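Chapter 7
Learning from Demonstration, and What Gets Left Out

Every field has a number it likes to report first. In learning from demonstration the number is the size of the dataset, and it's usually followed by a success rate, and by the time you have read both you are on page two and feeling well informed. This chapter is about the things that should have come between them.

Start with the basic recipe, which fits on an index card. A person steers the robot through a task many times. Everything is recorded: joint angles, gripper openings, camera images. A model is then trained to answer one question, over and over, many times a second: given what the cameras show and where the arms are, what would the person have done next? If the model answers well enough, the person can go and get a coffee. Chapters 5 and 6 dealt with the model. We turn now to the person, who has had much less written about them and who makes most of the mistakes.

The running example for this chapter is the Fircombe tabletop study, carried out by Gergely Bíró and Ilona Pintér with a two-arm station and a box of household odds and ends. Their plan was to collect 4000 demonstrations. They kept 1428. Most reports would mention only the second figure, and a few would mention only the first. Bíró and Pintér printed both, along with a table explaining where the others went, and that table is the reason the study is in this book.

Some demonstrations were lost to the ordinary causes, such as a camera dropping out or an operator starting before the recording did. The larger share were thrown out because they were too good. An experienced operator who fumbles a cloth will recover so quickly, and by such a personal route, that no two recoveries look alike. The model sees a hundred clever rescues and learns their average, and the average of a hundred clever rescues is a small twitch in midair. 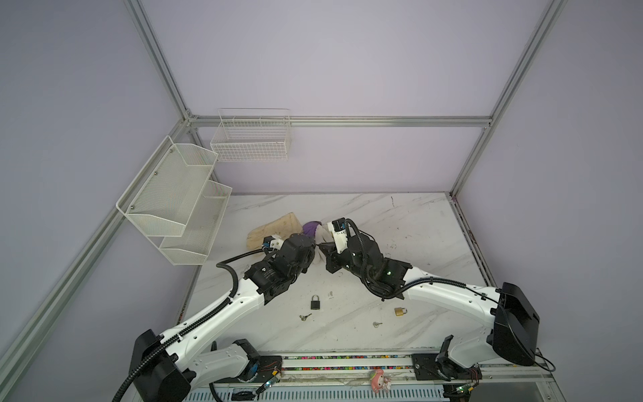 Cloth is where this shows up worst, for a reason you may remember from Chapter 3. A rigid block has a position and an orientation, and once you know them you are done. Cloth has as many configurations as it feels like having. When two grippers work on it together, the operator has to decide which hand holds and which hand moves, and operators turn out to be wildly inconsistent about this. Of the 17 operators in the study, several swapped roles partway through a single demonstration and, when asked afterward, denied it.

Pintér's remedy was a one-page protocol, known in the lab as the Vida sheet. It fixed three matters in advance: which arm leads, where a fold begins, and what to do after a dropped grasp (open both grippers, back off, start that grasp again). Operators hated it. Their demonstrations got slower by up to 34 percent, and they complained of feeling like beginners. The policies trained on the slow, dull demonstrations did better than those trained on the fast, stylish ones, on every cloth task tried. The operators were told this at a group meeting and took it about as well as you would expect.

It would be easy to conclude that variety is bad, and the first draft of the report, dated 8/5/22, said more or less that. A reviewer at Dorkent objected, correctly. Variety in the setup is something you want a great deal of - objects in different places, other things left lying on the table, a block nudged to a new angle between runs. Variety in the response to the same setup is what causes trouble. The two look identical if all you measure is how much the recordings differ from one another, and the Jurari diversity score, popular at the time, measured exactly that. We will take the score apart in Section 7.3 and try to put it back together in 7.4, with mixed results.

Before going on, we need some notation. Let an episode be a sequence of observation and action pairs, ending when the operator says it ends. That last clause will cause us more grief than the rest of the chapter combined.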